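Elteo-dev mailing list archive
Print this message | E-mail this message

Subject: Re: night perception, release candidate 4
Date: Saturday, October 7, 2023

> We reran the drivable-surface model on the Toledo night set. It passes
> on 87 percent of frames with no retuning of exposure. Unless somebody
> objects, I'd like to call night driving supported and merge the branch
> into Venus. Wirura wants it in their build.

I object, at least to the word "supported."

My first problem is with the number. There are 3,000 frames in that set and 891 of them carry hand labels. The rest are scored against the output of the May model. If both models make the same mistake under a street lamp, we count it as a pass. I'd like the figure for the labeled frames alone, please, and split by how much of the image is blown out.

My second problem is that "night" covers a lot. Long stretches of that set are evenly lit and any half-decent segmenter gets through them. These are the kind I care about: 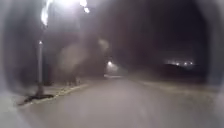
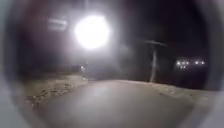 The pavement is not what worries me. It's gray, it's smooth, and the model paints it green all day long. I worry about the sides. A curb and a patch of sandy ground need very different costs in the planner, and right now both come out as "edge" with a confidence I don't believe. I pulled the raw scores on a few glare frames and they hardly drop near the lens border, where the haze is worst. A model that can't see well ought to say so. Ours doesn't, and the planner takes it at its word and keeps the speed up.

Please don't answer with "the temporal filter handles it." The filter averages over time. If the lamp sits in view for the whole approach, you average the same bad guess.

What would change my mind:

- results on labeled frames only
- a mask for saturated pixels, passed through to the costmap as unknown
- a speed cap when the unknown area gets large, on by default

The second one is an afternoon's work. I have a rough patch for it but the unit tests fail on the old camera driver, and I haven't looked into why.

Until then I'd keep the flag and leave it marked experimental. Wirura can turn it on themselves if they want it that badly.

Contact the list owner | Copyright Elteo-dev contributors | Back to top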